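El puesto que no desaparece

En Woltach llevan desde marzo hablando de "liberar manos". La frase figura en el folleto que Drisik repartió entre la plantilla de Draltside, y conviene leerla despacio, porque las manos que se liberan suelen ser las que cobran por hora.

Se promete que los brazos harán lo pesado y que la gente pasará a supervisar. Supervisar qué, y con qué sueldo, el folleto no lo aclara. Antes se montaban 436 piezas por turno entre dos compañeros que podían pararse a discutir una tolerancia. El objetivo ahora es de 499, y quien vigila la mesa responde de los fallos sin haber tocado nada.

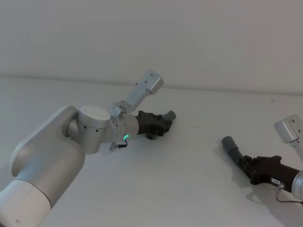 Una lectora, Van Beek, me escribió que exagero, que a ella la muñeca le dejó de doler cuando le quitaron el atornillado y que no piensa pedir que se lo devuelvan. Le creo. Mi queja va por otro lado: el alivio lo decidió la empresa, y el nuevo ritmo también.

De los más de 700 empleados, 13 recibieron formación. Los demás aprenden mirando, preguntando al del turno anterior - cuando lo hay - y firmando un parte que no redactaron. A eso lo llaman transición. Yo esperaría a ver los contratos del año que viene antes de ponerle nombre.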